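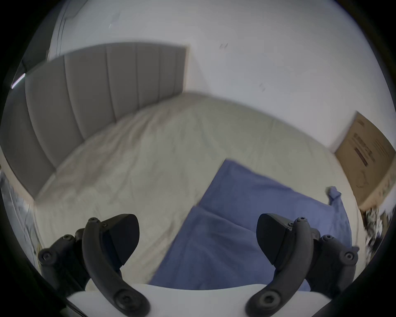

Minutes, Lelell guest house group, 3rd May
Present: Elsa Rissanen (minutes), the linen team, one guest from Trekeo.

1. Folding of clothes on the beds
The group agreed that clothes left by guests are folded on the bed, and the bed must be made first. Shirts should be held up by the shoulders, then laid down with the sleeves flat. The old sheet of instructions from Aguiar is no longer used.
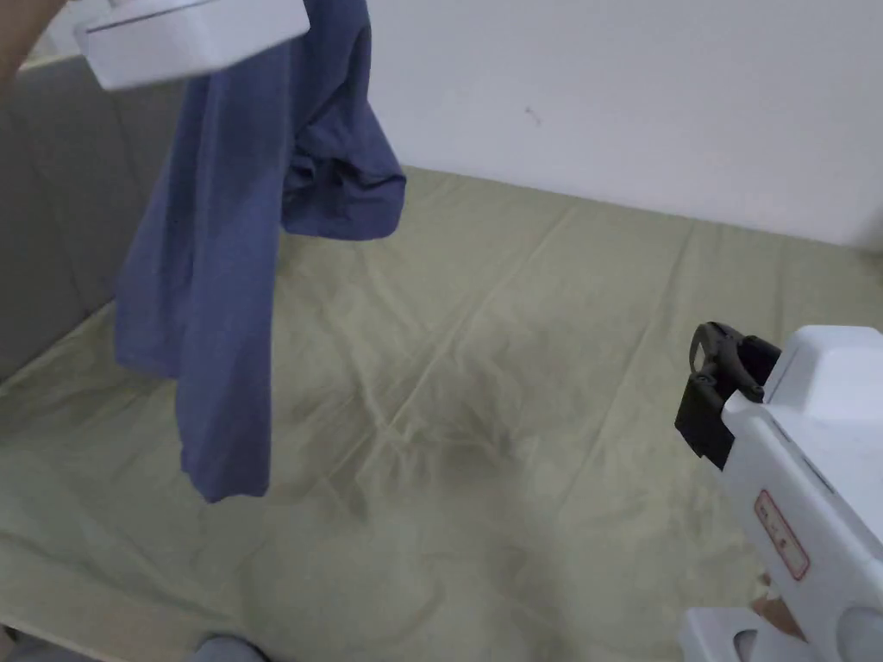 Elsa Rissanen remarked that long sleeves take the most time, and she asked if they can be folded behind the back of the shirt. This was accepted – the written guide will be changed before June.

2. Boxes
Closed boxes should not stay on the beds after the folding. The team will ask Climska for 30 small shelves. Price is still open.

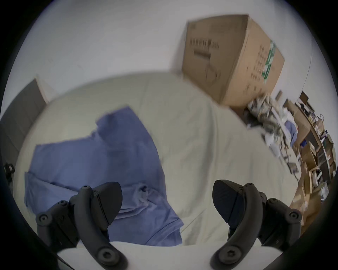

Blue cloth on the bed, box by the wall.

3. Walls and sheets
Some walls have marks. Painting was discussed but not decided. Beige sheets will stay in use – white ones are kept for the smaller rooms when possible.

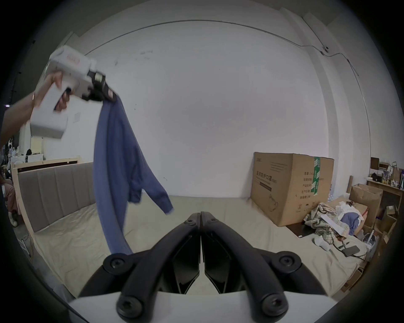

Blue long-sleeved shirt over the bed with gray headboard.

4. Other matters
The budget for linen is 1,809, of which 111 is left. Next meeting in June.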